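Search tickets Search

Product import stops at row 551, no error shown
Posted by Bukola Bako, February

Status: Resolved
Product: Flostel store, CSV import
Account: Skirkuda (bathroom and kitchen goods)

Problem

We moved our stock list out of Jemex and are trying to load it into Flostel with the standard CSV import. The file has 1,700 rows. The import starts normally, the bar moves, and then it says "Finished" with 551 products in the catalog. There is no error message and no rejected rows file. I need the full list in before the spring prices go live.

What I tried first

Ran the same file again with "Update existing products" checked. Same result, 551.
Switched from Chrome to Firefox. Same.
Cleared out the test catalog and started over. Same.
Took the image column out, thinking a bad image link was holding it up. Same number again, so I put the column back.

Reply from support, 10:40 a.m.

There is a limit of 1,000 rows per file on your plan, but going over it gives a warning and the first 1,000 rows still load. It shouldn't stop where yours does. Please split the file and tell us which piece fails. Keep the header row in each piece.

Log

11:15 a.m. Split into files of 200 rows, the last one shorter. Files 1 and 2 loaded completely. File 3 loaded 151 products and stopped, which matches the 551. Did not load the others yet.

11:30 a.m. Opened file 3 in a spreadsheet and looked at the row after the last good one. It is a shower shelf from Sarkar. Nothing odd in the price, SKU or tax columns. The description reads fine on screen.

11:50 a.m. Opened the same file in a text editor. The description has an inch mark in it (12" wide) and the Jemex export didn't double it. The importer takes it as the start of a quoted field and reads everything after it as one long description – that explains why there were no rejected rows. As far as the importer was concerned, there weren't any more rows.

12:10 p.m. Changed the inch mark to "in." in that row and reloaded file 3. It got further and stopped again, at another Sarkar item with the same kind of mark. Searched the whole list for inch marks. Most of the Sarkar lines have them, plus a few towel rails that I typed in myself.

1:25 p.m. Replaced all of them in Jemex instead of in the CSV, so the next export will be clean too. Exported again, split it in two to stay under the row limit, and loaded both. All 1,700 products are in.

2:00 p.m. Spot check on prices, stock counts and categories. Two towel rails had landed under Kitchen. That was a wrong category in our own list and I moved them by hand.

Reply from support, 2:35 p.m.

Thanks for the detail. We have passed on that an unclosed quote should show an error and not "Finished". Jemex users can also turn on "Escape quotes" under Export, Advanced, and leave the inch marks as they are. OK to close?

Reply from Bukola Bako, 2:50 p.m.

Found the setting, it was off. I've turned it on and will leave the "in." wording in place. OK to close.

Attachments (2)

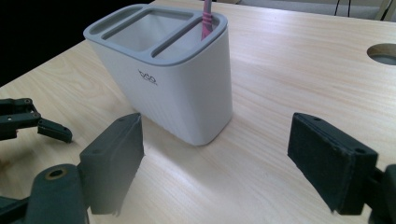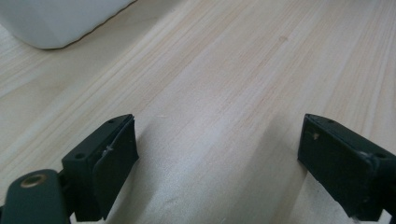

First attachment: toothbrush holder, white with gray rim, pink toothbrush in the right slot. Second: pale wood tabletop.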